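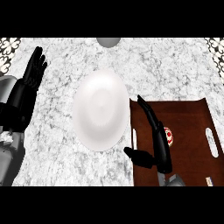
How to make a deputation to your local council (and get through it in one piece)

I've spoken at Humville council meetings more times than I can remember now, and my first go was a shocker. I read off my phone, lost my place twice and got cut off by the mayor halfway through my best point. So if you've got something to say about a rezoning or a bus stop or the state of your footpath, have a read of this before you put your name down.

Step 1: Find the agenda

Most councils put the agenda up a few days before the meeting. Ours goes on the website in the afternoon, usually as one enormous PDF. Search it for your street name or the name of the project. Write down the item number, as you'll need it on the form and again when you stand up.

If your issue isn't on the agenda, you can often still speak in the general public forum. Ring the clerk's office and ask. They're lovely at ours and they get asked this all the time.

Step 2: Register before the cut-off

There'll be a form. Ours closes at noon on the day of the meeting and they really do mean noon (I've missed it by ten minutes and spent the evening sitting in the gallery with my speech in my bag). You'll need your name, your address, the item number and whether you're for or against.

Step 3: Read the staff report

I know, I know. The one on the Stadex warehouse rezoning was 60 pages, and I didn't read all of it either. Go straight to the recommendation, then the traffic bit, then the summary of submissions. Councillors have had this report for days, and if you can say "on page 14 staff say such and such" they'll flip to it while you're talking. It's a great feeling!

Step 4: Write it short

Check your time limit. We get 2 minutes. Read aloud at a normal pace, that's a bit under 300 words, and you'll go faster when you're nervous, so leave yourself some room to breathe.

Start with who you are and where you live, then say exactly what you want them to do: "Please defer this item until the traffic study is finished." Give your reasons after that. If the bell goes early, at least they've heard the ask.

Print it in big type, double spaced. Paper doesn't lock itself.

Step 5: On the night

Get there early and find out which microphone you'll be using. Address everything to the mayor or the chair, even if it's another councillor you're cross with. Stay at the lectern when you finish, as there may be questions. "I don't know, but I can email you" is a perfectly good answer – I've used it plenty.

My neighbour Buppha Sangkhawat brought a petition with 100 signatures on it and handed it to the clerk before she spoke, so it went into the record. Ask about the rules for petitions first, though. Some councils want a full address beside every name.

Step 6: Follow up

Send your councillor a short email the next morning with your speech attached. Then keep an eye out for the minutes, and if your name or your position is wrong, write to the clerk before they're adopted at the next meeting.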